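From: list member, north group
To: home-manipulation list
Date: October 30, 2023
Subject: Re: Urnberg open day, worth the trip?

On the earlier thread, the Anero desk wrote:

> Did anyone from the list get to the Urnberg open day? We had two
> people signed up and neither could go in the end. I am mostly
> interested in the hand-held gripper demonstration. The program
> said "packing and sorting in a lived-in bedroom" and I would like
> to know if that was a real room or a stage set. Also, did they let
> visitors try the tool, and did they say anything about how they
> check the recordings? We have to decide on our own setup before
> the end of the year.

I went, and stayed for most of the day. Answers below, in the order things happened.

The open day took up the ground floor of the Lovmont building and one apartment across the yard. The morning was talks. I skipped the first one and heard the second, on fixed arms for shelf picking. It covered the same ground as the July workshop, with newer slides. If you saw the July version you missed nothing.

The gripper demonstration was in the apartment. To answer the first question, it was a real bedroom and nothing had been cleared out for us. They took visitors in groups of 9, and my group had to wait on the stairs until the one before us came out. It was tight. Those of us at the back watched the screen in the hallway most of the time, and the view from the tool's own camera was better than what we could see over people's shoulders.

The task was snacks and an open box, all on the bed. An operator holds the tool and does the job by hand, one item at a time. I asked why they used a bed and not a table. The answer was that their table recordings were already in good shape and the soft surface was where they were short. A packet on a mattress can sink or slide when a finger pushes on it, and the wrinkles in the sheet get between the fingers.
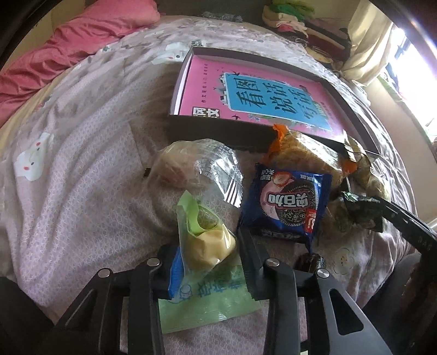
Gripper camera view during the bedroom demonstration, with a green snack package between the fingers.

Packaging was the main subject of the questions afterward. Puffed bags are hard to close on without pushing them away, and flat crimped ends are easy to miss from above. The operator's advice was to come in low and slow and take the fattest part of the package. Clear wrapping also gives them trouble on the camera side, from the reflections. They do not try to fix this with lighting. The curtains stay however they are that day, and if the window washes out, they keep the recording as long as the fingers and the item can be made out.

On trying the tool: yes, after the demonstration, one person at a time. I had two turns. It is lighter than I expected, but my wrist was tired by the end of the second turn. The trigger has a long travel and I squeezed too hard at first. A bread roll does not forgive that. With practice I think most people would be fine after an hour.

On checking: each recording is watched once at normal speed by someone other than the operator. They throw out the ones where the hand-held tool moves too fast for tracking to hold. The operators get through 80 recordings on a good day, and on the day before the open day they had to drop 13 of them, mostly for speed. I did not get a figure for a normal day. They said new operators rush, and that the number goes down in the second week.

The afternoon had a session from the Vasconcelos group on labeling. I only caught the end. They were handing out a printed sheet with their naming rules for household items, and I have a spare copy if the Anero desk wants it. It is short on food packaging, which is a pity given the above.

Practical points if you go next time. Parking behind Lovmont fills up early, so use the street on the yard side. Sign up for the apartment as soon as you arrive, at the desk and not at the door. Lunch was sandwiches and ran out. There is a bakery across the road.

I did not ask about the price of the tool or whether they lend it out. Someone should write to them about that before the year-end decision, and I would be glad to see the reply on the list.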